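From: Jeanie Nisbet
To: cekemley-users
Subject: Re: [cekemley-users] door task, grasp planner gives up before approach

Renders from my run on Wednesday, with the stock Oltesdale hallway and no changes to the lighting:

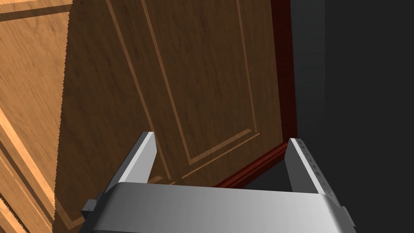
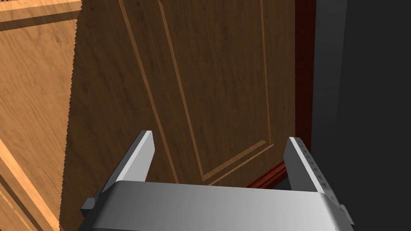
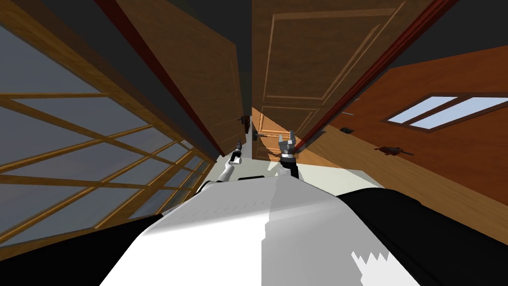
Gripper views with the fingers open at the door (first two), and the forward view with both arms.

On Wed, Luvent support wrote:
> Can you tell us whether the handle detector returns nothing, or
> returns a pose that the planner then rejects? The log you sent
> only has the planner side. Also, which camera is the detector
> subscribed to?

It returns nothing. I had it subscribed to the gripper camera only. In both gripper renders there is door panel between the fingers and no handle in view, so an empty result is correct. The forward camera does have the lever handles in view, and when I point the detector at that topic I get a pose.

The planner side is a separate problem. When the detector output is empty, Cavalcanti keeps the last target and retries until it runs out of attempts. My log has 412 retries over 18 episodes, all with the same stale pose. I would expect it to drop the target after 2 empty results and go back to the search state.

One more thing, in case it matters for perception. The shadow on the wood has a stair-step edge in the gripper renders. My edge filter picks it up as a panel boundary and splits the door into separate planes. Raising the shadow map resolution should fix that, but I haven't found where the hallway config sets it. Is it per light or global?

I can post a patch for the stale target. It is 6 lines in the state machine, plus a test.

Jeanie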